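Search the guides Go
Menu

Wuller Side Table: Owner's Guide
Section 13. Laying out the top for everyday use
Updated February, by the Plotbridge guides desk

By now your table is standing on its own legs and you have probably already put a cup of coffee on it, and good for you! This section is for settling in, and it goes best if you give it a slow evening with the lamp on.

1. Wipe the top with a barely damp cloth, going along the boards. The seams between them like to collect crumbs, so run a dry, soft brush down each one afterward.

2. Press down gently on each corner in turn. If the table rocks, go back to Section 11 and adjust the feet. On thick carpet you may need to do this again after a week or so, once the legs have settled.

3. Choose one round dish for snacks and set it down first, a little to the left (or to the right, if that's the hand you reach with). A dish with a color you enjoy looking at makes it easier to spot when the lights are low.

4. Add the small things one at a time: the remote, a cup, a little bottle of vitamins or hand lotion. Leave a hand's width between the dish and anything that might tip into it.

5. Sit down in your usual seat and reach for everything. Move whatever made you stretch.

Note: Bottles roll. If yours won't stay upright, lay it across the boards with the cap closed tight.

Caution: Do not load the top with more than 80 pounds, and please don't let anyone sit on it, however small they are. Hot dishes need a mat under them.
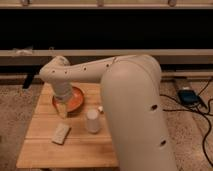
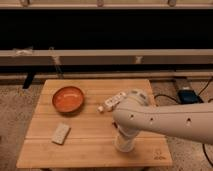
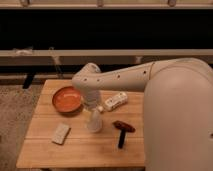
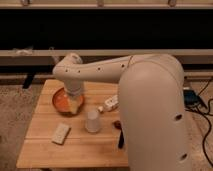 A round orange dish to the left in all four, with small white things set out near it.

Eun-seong Oh wrote to us on a Monday that step 4 should mention glazed dishes with a rough foot, which had scratched the top of an older Wuller before anyone noticed, and that a circle of felt glued underneath had put a stop to it.

Get new guides by email. Enter your address to join the Plotbridge newsletter. Unsubscribe at any time.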